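Boxes, B-sides and a very long drive
June 4, 2013

So I finally did it. After years of saying I would, I drove out to hear Nele Vogler play her autoharp at the old hall in Mazza, and I'm still humming two days later.

If you don't know Nele, she grew up on her grandmother's records, mostly cowboy songs and yodelling numbers, and she sings them very plainly, no fuss. She only had Anneliese Seidel with her on fiddle. I'd heard Anneliese on the Brendier record back in May and thought she was a bit too polished for this kind of thing. I take it back! She played one slow waltz so quietly that you could hear the chairs creak.

The second set was the better one. They did "Vesura Line", my favourite, with the extra verse that was left off the album (why would you leave it off?), and then a train song I'd never heard before. I asked her about it later at the merch table and she said she learnt it off a tape with no label, so if anyone recognises a chorus about a lantern and a grey mare, please write to me. It's driving me mad.

I came home with four more records, which my shelves did not need. One is a pressing from the old Loltumix label, with a bit of a warp near the edge, but it plays all right if you put a coin on the headshell. Only 2,000 were made, or so the fellow selling it told me – he also told me it was a bargain, so who knows.

Anyway, the collection list is coming along. I'm up to 107 on the country and western side and haven't touched the bluegrass. Half the sleeves have no year on them and I keep stopping to listen, so don't expect it finished any time soon. 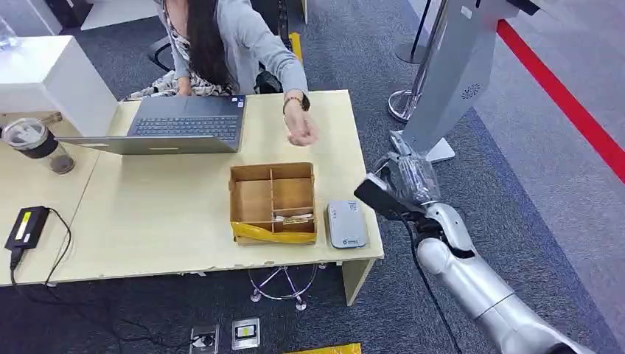 Desk, laptop, open box.

Next up is the gospel stuff, and then I want to write something longer about yodelling, if I can find my notes. Anneliese is meant to be playing solo before the end of winter and I've already put my name down for a ticket. If you want to share the petrol, leave a comment.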